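Clinham Lounge Room Group – minutes, Mon 7 July

Present: Hashini Cassim, Selvaraj Weerakoon and me (taking notes, so blame me for the spelling).

1. Last minutes
All fine. Selvaraj wanted it noted that he did return the key.

2. Curtains
Hashini has a quote of $149 for the pair, fitted. I thought that was pretty good! We said yes – she'll ring Wastmont and book them in.

3. Throws and cushions
A long chat, this one. I love the turquoise woven throw and want to keep it out all year. Selvaraj reckons it bunches up the minute anyone sits down, and he'd sooner fold it over the arm. Hashini likes it with the cream quilted cushion, and so do I, so the two stay together for now. We'll look again in September.

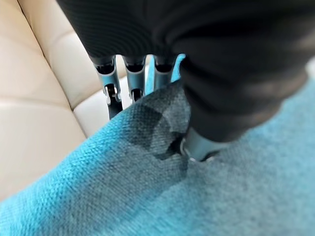 4. Washing
I'll check the care label before the throw goes anywhere near the machine. Hashini will wipe down the cushions with the leather cleaner.

5. Next meeting
Same room, and Selvaraj is bringing the biscuits.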